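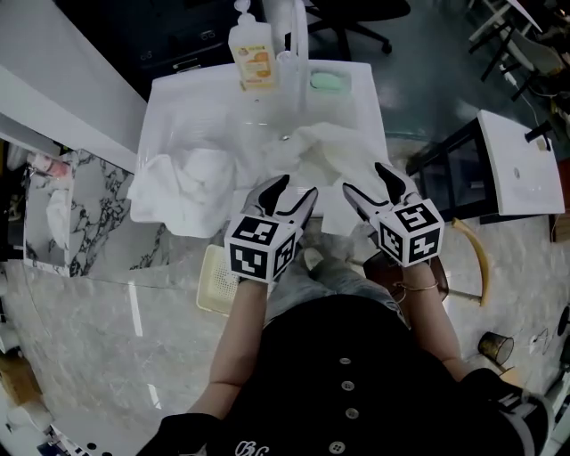
Washing one towel by hand in the bathroom sink is a small job, and I do it when the machine would run half empty. First take everything off the edge of the sink that can fall in. My liquid soap stays at the back, next to the faucet, and the green bar stays in its tray. Then put the towel in the basin. A white towel bunched up like this one covers most of the bowl, and a part of it hangs over the front, so fold this part back inside before you open the water, or your shoes will get wet.

What you need
Liquid soap or a bar
A plug for the drain
A dry bath towel

Washing
Close the drain and fill the basin halfway with warm water. Add 3 pumps of soap – more will only give you more rinsing. Press the towel down with flat hands, turn it over, and press again. Leave it for 10 minutes. For a stain, rub the bar directly on the wet cloth.

Rinsing
Let the water out and rinse with cold water until there is no foam. Do not twist a thin towel hard, it loses its shape. Roll it inside the dry bath towel and push along the roll.

Drying
Hang it open, not folded in two. In my apartment in Kornach it dries overnight in September, but in winter I put it near the radiator and turn it once.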